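Viernes, 16 de octubre de 2026

Puesta a punto del robot de reparto

El Soltance llevaba desde junio sin una revisión completa y esta semana me tocó hacérsela. Es un carrito de cuatro ruedas, bajo, con una cámara delantera y un cajón para los paquetes. En Iltier lo usamos para recorridos cortos de barrio. El cuentakilómetros marcaba 3,284 cuando lo subí al banco, así que ya iba siendo hora.

Empecé por las ruedas. La trasera izquierda tenía holgura y al girarla con la mano se notaba un roce. Saqué el buje, limpié el asiento con alcohol y puse un rodamiento nuevo. El viejo estaba seco. Las otras tres giraban bien, pero les cambié la grasa igual y apreté los tornillos en cruz, con la llave dinamométrica pequeña. Uno de los tornillos de la rueda delantera derecha tenía la cabeza comida y lo tuve que sacar con extractor. Apunto para la próxima vez que son de cabeza Allen y que los de repuesto están en la caja azul, no en el cajón del banco.

Después la batería. La carcasa Mazurek lleva cuatro clips y siempre se resiste el último, el que queda debajo del conector. Medí las celdas en reposo y estaban parejas. Lo que sí encontré fue un terminal con sulfato, que cepillé y cubrí con vaselina. También cambié la junta de la tapa. La anterior estaba aplastada por un lado y en temporada de lluvias no me fío.

El controlador de motores es un Drulport y tiene la manía de perder el ajuste de corriente si se desconecta la batería con la llave puesta. Me pasó otra vez. Volví a cargar el perfil guardado, revisé que los dos lados respondieran igual y lo dejé con las ruedas al aire durante 40 minutos. Al principio el lado derecho arrancaba con un pequeño retraso – era un conector mal asentado, lo saqué y lo volví a meter hasta oír el clic.

La cámara me llevó más tiempo que todo lo demás. El soporte se había inclinado y el horizonte salía demasiado alto. Aflojé los dos tornillos laterales, puse el nivel sobre la tapa y fui corrigiendo de a poco. Para calibrar uso el tablero de cuadros de siempre, colgado en la pared del taller, y tomo 200 imágenes moviendo el carrito a mano entre una y otra. Descarté más de 40 porque salieron movidas. El error final quedó dentro de lo que pide el manual, y marqué la posición del soporte con pintura blanca para ver a simple vista si se vuelve a correr.

Queda pendiente el cajón, que cierra mal cuando va cargado. Creo que es la bisagra. También quiero pasar el cable de la antena por dentro del chasis, pero para eso hay que desmontar la placa inferior y ya no me daba el día.
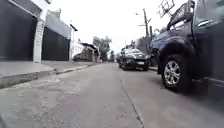
El ajuste del seguidor de carril lo dejo siempre para el final, con la cámara ya fija y el soporte apretado. El programa busca los bordes de la calzada y a veces se engancha con cualquier raya oscura del suelo. En una calle de concreto como esta, la junta o grieta fina que sube en diagonal desde abajo es justo el tipo de línea que me da problemas, así que subí el umbral de contraste y le di más peso al cordón de la acera izquierda. Del lado derecho, con los vehículos estacionados, el cordón queda medio tapado por la sombra y prefiero que el programa no dependa de él. Guardé los valores nuevos en un perfil aparte y conservé los de junio por si hay que volver atrás.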